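Fanska blackout curtains, the wide black pair: a long-term review

I have had these up since April, through one proper heatwave and a great many early mornings, so I feel I can say something useful about them now. I bought the Fanska pair in black for our bedroom, which faces east and used to be as bright as a greenhouse by 5 a.m. I paid £113 for the two panels. The Whitlock ones I had my eye on were £129 and came without a tie-back, so that rather settled it.

First impressions were lovely. They arrived folded very flat in a paper sleeve (hooray, no plastic bag to wrestle with) and they are heavier than I expected, the sort of weight that makes you go and check your rail is screwed in properly. Mine wasn't, quite! Do have a look before you hang them.

The creases are my main grumble. The label says cool iron only, and a cool iron made very little difference to the sharpest folds. I tried hanging them in the bathroom while I had a long soak, which helped a bit, and a steamer borrowed from next door helped a good deal more. There are still two faint lines near the hem on the left-hand panel if you know where to look, and of course I always do. Black shows everything, I'm afraid, including every hair our cat has ever owned. I keep a sticky roller on the windowsill and give them a going over when I change the bed.

As for the dark, they're wonderful. A little light creeps in at the top where the rail stands away from the wall, so if you are very sensitive you may want a pelmet or one of those wrap-round rails. Nikville do a nice plain one, though it took 10 days to reach me and the screws were in a separate parcel. The cloth itself lets nothing through that I can see, even with the sun full on it.

I can't tell you they keep out noise. The bin lorry still wakes me.

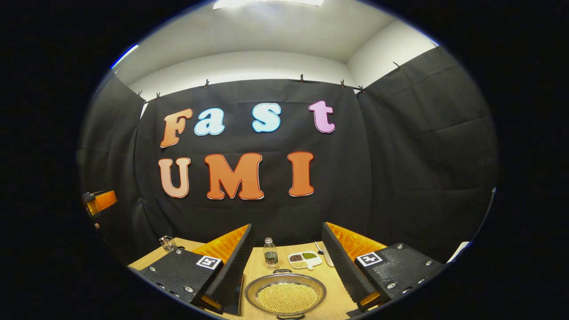
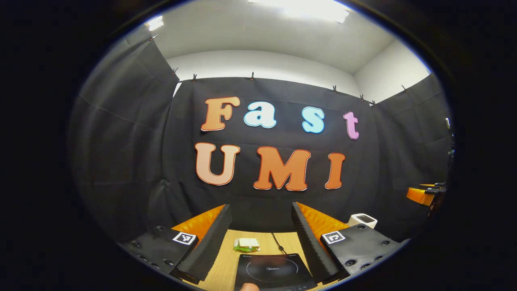 Washing is easier than the label makes out. I did one panel at a time on a gentle cycle, dried them over the banister, and they came out the same length as they went in, which I can't say for the Jurunitz pair in the spare room (those now hover above the sill like school trousers in the summer term). No grey patches so far either, though I did use the liquid for dark clothes and kept the spin low.

Would I buy them again? Yes, and I'm tempted by the green for the landing. I'd take off a star for the creases and put half of it back for the tie-backs, so call it four and a half out of five. If you're between sizes, go for the longer drop and turn them up yourself, as the hem is generous and easy to unpick.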